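A morning at the Perna lab, Drarkthorpe

I'd been meaning to get over to Drarkthorpe ever since a friend at the Catterall works told me they were running open mornings, so in April I finally caught the early bus from Brollidville and turned up far too soon (the kettle was on, luckily!).

Perna is a small outfit with one big job: teaching a machine to tidy up by showing it people tidying up. You hold a gripper in your hand, with a camera on it, and you do the chore. Each go is saved as one example. They had 1,390 of them when I visited and want plenty more.

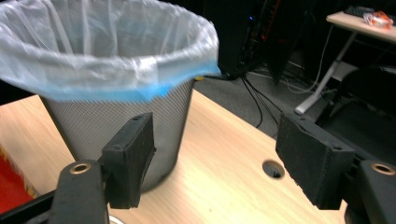 Gripper open at the bin, fresh bag in.

We each got 10 goes, and I was hopeless to begin with. I kept snatching at things, and snatching is no good, as the machine would learn to snatch too. Slow and steady, they said, and don't hide what you're after from the camera. My bad ones were marked as bad and kept in a separate pile, which I thought was rather kind.
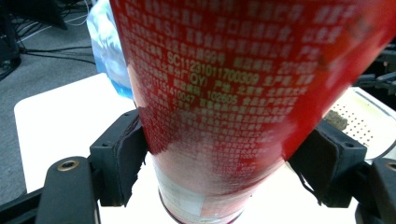 My favourite part was asking how they choose what to pick up. They want things that differ in size, shape and shine, and shine is the awkward one. A glossy red can like this, with the light bleaching out part of the printing, can look quite different from one moment to the next, so they record it again and again at different tilts - 63 goes at cans in one afternoon, apparently. I asked if the machine reads the labels. It doesn't, it only has to learn where to put the pads.

The 291 bus home goes from the stop opposite, and there's a decent bakery next door to it.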